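Morkik Town Board > Local news and gripes > Ferry medicine run, what's the latest?

saltmarsh_sid
Right, does anyone know what is going on with the prescriptions? The chemist on the front had a notice up on Tuesday saying "limited stock, please bear with us", and they've been borne with since the end of May. My blood pressure tablets are now being handed out a week at a time, which is doing wonders for my blood pressure.

Burnel Radio said there's a cargo plane coming into the airstrip with supplies from the mainland. Then they played three songs and didn't mention it again.

gorse_and_effect
It landed. I live under the approach and my windows can confirm it. They unloaded 46 crates, according to the council page, and there was a man in a hi-vis jacket shaking hands with another man in a hi-vis jacket while the local paper took pictures.

What was in the crates is another matter. My sister-in-law works at the Rewi surgery and says it was mostly saline, dressings and a heroic amount of children's paracetamol. Useful, but not what the queue is queuing for.

PierHeadPaula
Can we be a bit fair here? The children's ward at Burnel was down to its last few days of fluids. That was the emergency, so that's what they flew in. The repeat prescriptions are late, not gone. I'm on thyroid tablets and I've been moaning as loudly as the rest of you, but I know which shelf I'd fill first.

saltmarsh_sid
Fair enough, Paula. I withdraw the moan and will reissue it on Friday when my week runs out.

tidetable
The plane is theatre. I'm sorry but it is. The real trouble is the Jarnell ferry being off for its refit with no proper stand-in, and the wholesaler sends everything on that boat. One flight costs a fortune and carries what the ferry used to bring over between the post and the frozen peas. They knew the refit dates last autumn. It was in the newsletter, next to the bit about dog bins.

gorse_and_effect
It was in the newsletter, but it said the relief boat would take freight. Then the relief boat turned up and its ramp didn't fit our slipway. You can't put all of that on the council, somebody at the ferry company owns a tape measure.

tidetable
Somebody at the council owns a slipway.

oldquarryroad
For those who don't do Facebook, the health board has put up an online form where you enter your medicine and it tells you whether it's in the next delivery. I've spent most of this morning on it. It logs you out if you stop to read the label on the box. I was number 57 in the online queue, then 241, so I must have been overtaken by people with better broadband.

Anyway, I got through in the end. My inhaler is "allocated". I asked the helpline what allocated means and she said it means it's been allocated.

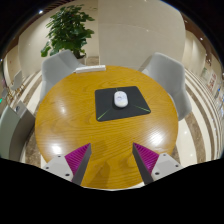 The health desk, Morkik branch.

PierHeadPaula
Nice table, that. Did the form ask for your surgery code? Mine did and I had to ring Rewi for it, and they were engaged until lunch.

oldquarryroad
It did. It's printed on the green slip, top right, under the fold. If you've thrown your green slip away you can ask for a new one by filling in the form.

saltmarsh_sid
Tried it. It doesn't recognise my tablets. It recognises them if I leave the last letter off, so I've now applied for a medicine that doesn't exist and been told it's in stock.

netloft
Longtime reader, don't post much. I drive for the chemist two days a week so I'll say what I can. The second flight is meant to carry repeat prescriptions only. It's sorted by surgery on the mainland before it's loaded, so Rewi and Burnel won't be fighting over the same box this time. We had one lad on his own doing all the sorting after the first one and he was still at it at 5 in the morning.

Please don't come down to the airstrip. People did last time. We can't hand anything over there and you'll only get shouted at by the fire crew, who have been wanting someone to shout at for years.

tidetable
Thank you for the driving, and I mean that. Still say it's daft. A second flight is an admission that the first one was packed by guesswork.

netloft
It was packed by the hospital list, because the hospital list was the only one anybody had sent them. Draw your own conclusions about the other lists.

PierHeadPaula
Tidetable, what would you have had them do, out of interest? The boat was already in bits.

tidetable
Hired the fishing co-op in May. Two of them offered. They've got cold storage and they fit the slipway, what with having been here when it was built.

gorse_and_effect
I'd have liked to see that, my insulin arriving in a box marked haddock. You need temperature records and paperwork for that sort of thing, it isn't just a matter of keeping it cold. That said, for tablets I can't see why not.

saltmarsh_sid
Mine can come in with the haddock and welcome.

netloft
Quick update, chemist is opening an extra hour from six tonight for anyone with less than three days left. Bring the green slip. If you've got more than three days left please stay at home, we do check.

oldquarryroad
Form has just emailed me. My inhaler has gone from "allocated" to "assigned". Ringing the helpline now, I'm ninth.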